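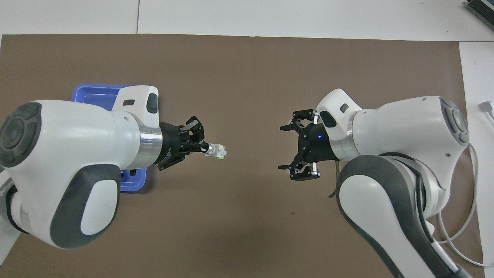 Brown mat on a grey tabletop, Briltlow open day, 31 January 2024

Writing this up on the train before I forget it all. Went to the Briltlow open day, the old wool mill, the one I've been going on about since last winter. They only open the whole site once a year and I've missed it every time. Not this year.

Getting there: train, then the 76 bus from outside the station. Bus stop is on the far side of the car park, not where the map has it. Driver let me off at the bottom of the hill and you walk up. Steep. Wear proper shoes, the setts were slick and I went down on one knee outside the gatehouse, very dignified.

Doors at 10. I was early, so stood in the yard with a dozen or so others looking at the chimney. Ticket was £10 which seemed a lot till I'd seen how much was open. It covers the lot, the wheel pit tour as well. Paper wristband. Mine fell off by lunch and it didn't seem to matter.

The mill first. Five floors but only the lower ones are safe to walk on, the top is roped off and going to stay that way until the roof money comes through. Ground floor is the scouring room. You can still smell it, sheep and soap and something like old pennies. Stone floor worn into channels where the water ran off. Our guide had worked there as a girl and said the noise was the part she remembered least, you just stopped hearing it, but she could still tell you who'd been stood at which vat. She talked fast and I got maybe half of it down. Main points from my notebook:

Water came off the Itach, through a leat cut along the back of the hill. It's soft water, good for washing fleece. When the river was low in summer they ran short days and people went haymaking instead. The colour going back into the river depended what they were dyeing, so the kids downstream knew the orders before the office did. She had a lovely bit about the river going navy blue for a fortnight for some railway contract.

Wheel pit tour next. Small groups, hard hats, and down a ladder which they do warn you about but not enough. Cold down there and very loud even with the sluice mostly shut. The wheel doesn't turn now. Two of the buckets have been replaced and you can see straight off which, the wood's a completely different colour. They want it running again by next January. The man with the torch didn't sound convinced.

Then the dye house, my favourite bit by miles. Lirnirari have had it since the autumn. They're the natural dye people, they do the mustardy yellows you see in all the craft shops. Weld, madder, walnut husks, a tub of onion skins that would take a year's worth of soup to fill. They'd got skeins hanging off every beam, in rows from pale to dark, and you could go along and touch them (I asked). Bought two, a rust and a sort of wet-slate grey, £10 each. Didn't need them. No regrets.

Asked about getting a decent green and got a long answer. Short version: you don't, you do yellow and then go over it in blue, and if your yellow is weak the green goes khaki by the second wash. That explains my cardigan.

They also let me have a go at winding. I was bad at it. The swift got away from me and a small boy laughed, fair enough.

Lunch. The Caldeira is the cafe in the old boiler house, boiler still in there, painted black, tables packed in round it. Queue out of the door by half twelve. Leek soup, cheese scone the size of a bap, tea in a proper pot. Soup was a bit thin. Scone made up for it. Cash or card, but the card machine kept dropping out so take some notes. Sat with a couple who'd come for the brickwork and knew everything about bonding patterns. Learned what a snapped header is. Already forgotten.

After lunch the units in the long shed, which are let out and mostly had their doors open. It's a real mix. Upholsterer, a bloke who mends clocks, somebody making saddles, a print studio with a big press that they wouldn't run while the kids were in. You wander in and out as you like.
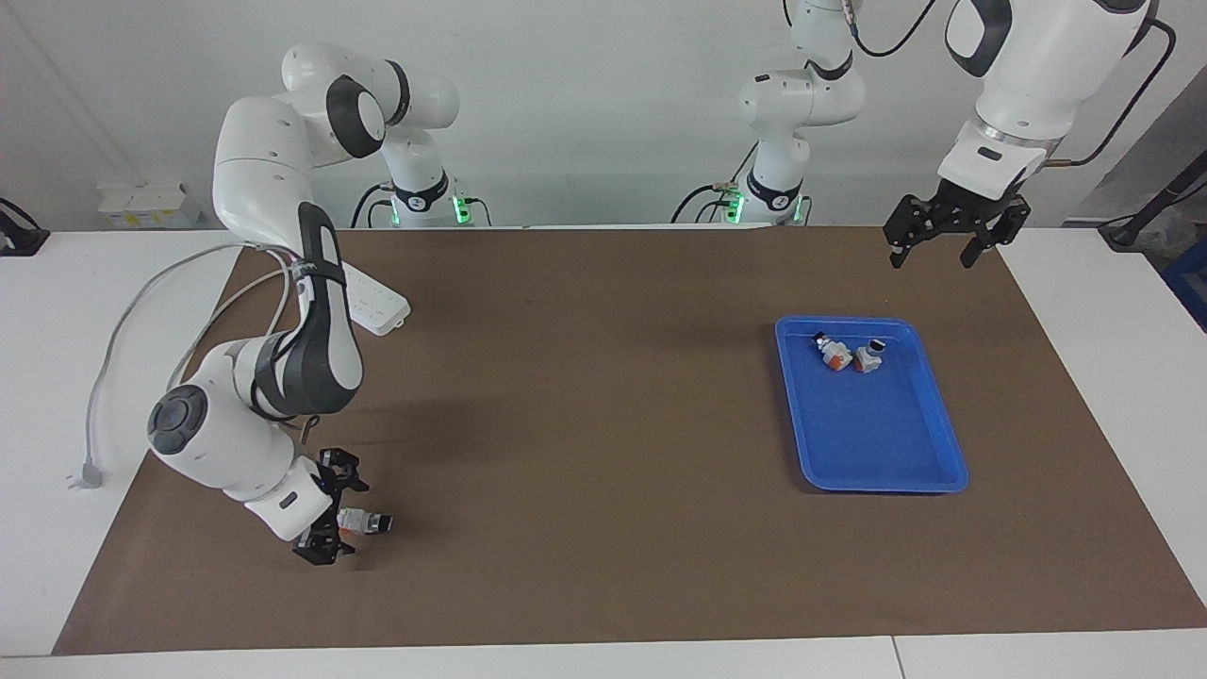 The shed itself is worth a look up. North lights all the way along, iron columns with the founder's mark low down where it's been painted over so many times you read it better with your fingers. The floor slopes, on purpose, towards a drain down the middle. In one corner they've left a patch of the old limewash and somebody has pencilled weights on it, fleece weights I suppose, column after column. Nicest thing in the building and no sign on it at all. Nearly walked past.

Last thing was the talk in the counting house about what happens next. Chairs ran out so I stood at the back. Plan is to get the roof done, then the third floor, then a proper archive room for the pattern books, which are in boxes at the moment and a bit damp. They passed one round in a plastic sleeve. Tiny squares of cloth glued in rows with the recipe written next to each in brown ink. One just said "as before but less", wich I've been thinking about all the way home.

Somebody asked about parking, then somebody else asked about parking, and I left to get the bus.

Moans, quickly. Loos are across the yard and there weren't enough of them. Signs are poor, I found the dye house by smell. The leaflet has the wheel pit times wrong, check the board by the gate. And the upper yard is all loose cobble, so if you're bringing a pushchair or you're not steady on your feet, ask for the side gate, they'll open it for you but you have to know to ask.

Would I go again, yes, and I'd go straight to the dye house while it's quiet and do the pit after. Take a jumper. Take a bag for yarn. There's a walk back along the leat to the next bus stop that I didnt have time for, the brickwork couple said it was muddy but lovely, and there's supposed to be a heron.

Skeins are on the radiator at home for now. The slate one looks bluer in this light. Will put up the finished thing when there is one, probably a hat.

Contact | © 2024 All words and photos mine, please ask first | Back to top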